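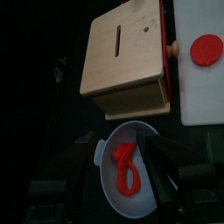 Fomel practice set: slotted box with side knob, white board with red disc, and blue bowl, with the gripper coming in low.

Fomel Tabletop Practice Set for Two-Finger Grippers
Item 397
Sold by Flakside

We put the Fomel set together for people who need to check a robot's work the same way every week, and who are tired of hunting through the cupboard for something to pick up! It comes with the box, the board, the bowl and a bag of small soft pieces, 17 parts in all, plus the Gradeo rule booklet (a friendly read, we promise, and short enough to finish over a cup of coffee).

The booklet is what most of our customers write to us about. It asks you to agree on the layout before the first run, write down the speed and grip force, and keep both unchanged until the whole round is finished. A pull on the knob only counts if the box stays where it was put. Soft pieces must be let go fully before the arm backs away, and a piece that is dropped and picked up again goes on the sheet as a miss, however nice the second try looked.

Good habits on the bench
Keep hands out of the reach zone while the arm has power, and have the stop button where the person watching can get to it without leaning over. Start new programs at the slowest setting you have. Check the fingertips for wear every 300 runs, sooner if you work with cloth a lot.

The set does not replace your own site's risk assessment, so please do that first.

Score sheets come in pads of 262. Refills, spare knobs and the large-print booklet are listed under Tambunan Accessories.

Ships in one carton. Wipe with a dry cloth only.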